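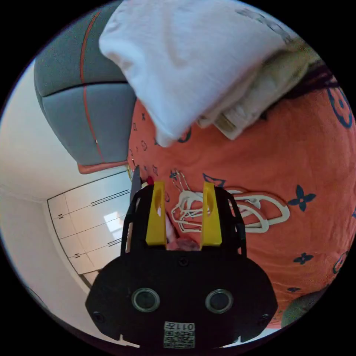

PRESS RELEASE
2025-02-09

Pludden opens its spring clothes sort, and your bed is the workbench

Hello, I'm Nathalie Petrenko and I run Pludden, the home sorting club in Drustska. We're opening places for our spring clothes sort today and I'm so pleased to be writing this one, as the October round filled up before I'd finished my tea!

If you haven't met us, we help people get through the pile. You know the one – it lives on the chair, then on the bed, then back on the chair when you want to sleep. We had 456 households signed up last time and between them they folded, mended or passed on 3901 pieces of clothing.

Why the bed?

People keep asking if they need a folding table. Please don't buy one. A bed is wide, it's soft on the knees and you can sit on it while you work. I do mine on a fitted sheet with nothing else on top, and a good strong colour helps (I'm very fond of orange) when you're checking a white T-shirt for marks or tired stitching.

Aaliyah Kowalchuk wrote the new guide for us and her first page is all about T-shirts. Lay the shirt out flat, front up, with the sleeves out to the sides. Smooth it from the collar down to the hem, where the creases like to gather. Have a proper look at the shoulders and the print. Then decide, and only then fold. Keep the rest of the pile up at one side so you've got room for the one you're on.

"I'd sorted the same band shirts for years without looking at them," Aaliyah told me. "Once they're spread out you know pretty quickly which ones you still love." 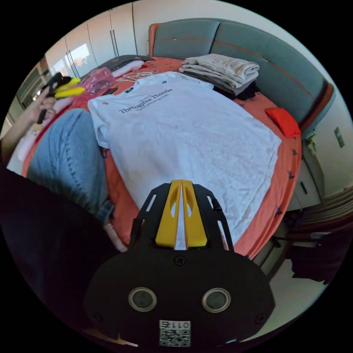
What you get

The guide, a set of paper labels for your bags and four evening calls with me and Aaliyah. There are 400 places this time, and 131 of them are held for people who've never joined before. It's free. Esteves, the laundry on our high street, is paying for the printing, and Cotatum will take bagged clothes at its front counter all through the sort.

How to join

Pop into Cotatum or Esteves and put your name on the sheet by the till, or ask any Pludden member to add you. Guides go out in the order the names come in.

Press

I'm happy to chat, and so is Aaliyah. Leave a message for either of us at the Cotatum counter and we'll ring you back – evenings are best for me.

Nathalie Petrenko, Pludden, Drustska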